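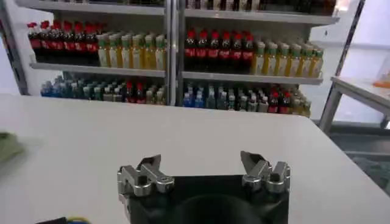 Gouveia objected to this whole section when I sent the draft out, saying that a rule you can't check from the robot's own view isn't a rule, it's a wish, and that we should either cut half of them or write down how each one gets checked. I grumbled for a day and then did the second thing. So what follows is longer than it was in the September draft, and I think it's a good deal more useful (though my co-authors may disagree about the length!).

4.2 House rules for cloth handling at a shared table

We started out with no written rules at all. The Indham group had a one-page sheet for their bin-picking work, and we borrowed it more or less whole, swapped "part" for "cloth" everywhere, and felt pretty good about ourselves. It fell apart fast. A sheet written for rigid parts assumes that an object has a place, that the place is a point, and that once you've let go of the object it stays put. Cloth does none of this. It slides, it bunches, it hangs over the side of the table, and a corner you could see a moment ago is now underneath everything else. Two operators could follow the borrowed sheet to the letter and hand us trials that had almost nothing in common.

So we threw it out and wrote our own, which we call the Cukby rules after the project. The current text is version 3. I'll go through the parts that caused the most arguing and leave the rest to the appendix.

Start state. Every trial begins with the fingers fully open and nothing between them. That sounds too obvious to write down, and I said so at the time, and I was wrong. In our first batch of 752 trials, some operators started with the fingers open, some with them half closed from the previous run, and a few with a bit of fabric already pinched because they'd restarted after an abort without backing off. You can't compare grasp times across starts like that. The rule now says: open, clear, and visible to the wrist camera before the log starts. If the fingers aren't both in view, you stop and fix the mount.

Where the cloth goes. We went back and forth on this one for weeks. My first version had a taped rectangle on the table and a requirement that the cloth sit inside it. The Skemstead people, who were running the same protocol on their own table, pointed out that tape on a white surface becomes a landmark, and that a policy will happily learn the tape. They were right, and their tape-trained policy went to pieces on a bare table. We took ours up. The rule now only asks that part of the cloth be within reach and that the operator not tidy it between trials. Wrinkles stay. Folds stay. If it slides clean off the table, a person puts it back by dropping it, with no smoothing.

Background. Please, please write down what's behind your table. We allow any background we like, including busy ones, and I'd much sooner have a shelf full of drinks back there than a gray curtain, seeing as the places people want these arms to work in are not hung with gray curtains. But the background has to be left alone for the length of a session. Restocking or rearranging anything on the shelves closes the session, and a new one gets opened afterward with its own reference view. Operators found this annoying. It's also the rule that saved us the most grief in analysis, so it stays.

Cables and small stuff. Anything lying on the table that isn't part of the task is either removed or entered in the session notes as present. We don't insist on removal. Cables in particular have to run somewhere, and I've watched people spend ten minutes hiding one only to have it creep back. What we do insist on is that a cable never passes between the fingers and the cloth, and that the operator checks for this by eye at the start of each session.

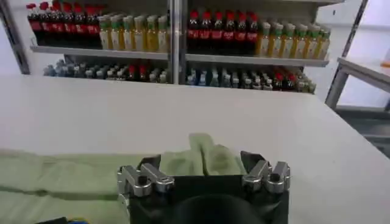 Figure 2. Wrist view with the fingers open and a raised bunch of the green cloth behind them. Under Rule 6, a view like this one does not count as a grasp.

Calling a grasp. Rule 6 got rewritten more than any other. The trouble is easy to see in Figure 2. Fabric shows up in the gap between the finger pairs, it's bunched, it looks gathered, and if you ask a tired annotator whether the robot has hold of it you'll get a yes a surprising share of the time. From one view you can't tell whether a bunch like that is about to be picked up, has just been let go, or is simply how the cloth happens to be lying. Our early labels were full of these, and they didn't agree with each other.

Rule 6 now leans on the finger encoder first and the picture second. A grasp is logged only when the fingers have closed to less than their open width, have stopped before reaching their fully closed position, and have held there for 2000 ms. The annotator can then veto the grasp from the wrist view but can't add one. We tried letting them add, and the disagreement came right back. The wait costs us a little on every trial and I still think it's worth it. Gouveia would like it shorter, and we've agreed to revisit it when we have a thinner fabric to test with.

Stopping. Anybody in the room can stop a trial at any time and doesn't have to say why. The trial is marked "stopped by person" and kept in the data. I feel strongly about that last bit. Deleting stopped trials makes your success rate look lovely and quietly teaches your operators that stopping is a kind of failure, and then one day they hesitate when they shouldn't.

What we don't cover. These rules say nothing about two-arm work or wet fabric, and they're no substitute for whatever workplace safety requirements apply where you are. We wrote them for one arm, a dry cloth, and a table with people walking past it. Skemstead has been using them with a larger table and tells us that the background rule needs a tweak when there's a window in view, which makes sense to me, but we haven't tested a wording yet. The text in the appendix is the one frozen on Nov 18, 2024, and changes after that are listed at the end of it.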